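식기 분류 및 정리 절차 안내

Manolari 공용주방 이용 안내 / 작성: 운영지원팀 Ximena Sosa / 개정일: 2023년 2월 14일

1. 목적
본 안내는 공용주방 이용자가 사용을 마친 접시, 그릇, 컵류를 일정한 순서에 따라 분류하고 보관장에 반납하는 방법을 정한 것입니다. 식기가 서로 겹쳐 놓인 상태로 방치되면 파손의 우려가 있으므로, 이용자께서는 퇴실 전에 아래 절차를 완료하여 주시기 바랍니다.

2. 준비 사항
정리를 시작하기 전에 다음 물품을 준비합니다.
마른행주 2장
부드러운 수세미와 중성세제
소품 보관용 상자
식기 건조대

작업대 한쪽에는 세척을 마친 식기를 내려놓을 자리를 미리 비워 둡니다. 손에 물기가 있으면 닦은 후 작업하십시오.

3. 분류 순서
첫째, 식기 위에 놓인 포장 제품과 작은 물건을 먼저 들어냅니다. 개봉하지 않은 포장 식품은 표시 사항을 확인한 후 식품 선반으로 옮기고, 그릇 안에 든 소품은 별도의 상자에 담습니다. 포장지가 손상된 제품은 선반에 다시 올리지 않습니다.

둘째, 옆으로 누운 컵을 바로 세웁니다. 손잡이가 있는 머그는 손잡이를 잡고 다른 손으로 몸통을 받쳐 들어 올립니다. 접시에 걸쳐 있는 머그를 끌어당기면 접시 표면에 흠이 생길 수 있으므로 반드시 위로 들어서 옮깁니다.

셋째, 남은 식기를 큰 접시, 작은 접시, 오목한 그릇의 순으로 모읍니다. 타원형 접시는 긴 방향을 맞추어 놓습니다.

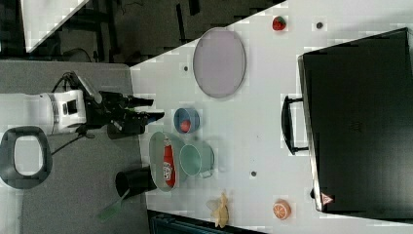

그림 1. 분류 전의 식기: 연보라색 타원형 접시, 파란색 그릇, 연녹색 접시와 옆으로 누운 머그

4. 세척 및 건조
음식물이 묻은 식기는 미지근한 물로 먼저 헹군 다음 세제로 닦습니다. 컵 안쪽은 손잡이가 달린 솔을 사용하고, 솔은 사용 후 물기를 털어 걸어 둡니다. 세척한 컵은 입구가 아래로 향하게 하여 건조대에 놓습니다. 접시는 간격을 두고 세우며, 건조대 한 줄에 8장을 초과하여 꽂지 않습니다.

5. 보관
물기가 완전히 마른 것을 확인한 후 보관장에 넣습니다. 하단 선반에는 큰 접시를, 중간 선반에는 작은 접시와 그릇을 둡니다. 컵과 머그는 상단 선반에 한 층으로만 배열하고 손잡이의 방향을 오른쪽으로 통일합니다. 크기가 다른 그릇을 포개야 할 때에는 큰 것을 아래에 놓습니다.

6. 파손 식기의 처리
금이 가거나 이가 빠진 식기는 보관장에 넣지 않고 종이로 감싸 회수함에 넣은 뒤, 비치된 대장에 품목과 발견 일자를 기재합니다. 깨진 조각은 맨손으로 만지지 마십시오.

7. 문의
분류 기준 및 보관장 배치에 관한 사항은 시설 담당 Gitau Ogola(내선 264)에게 문의하시기 바랍니다. 대장 양식은 Batia관 안내 창구에서 수령할 수 있습니다.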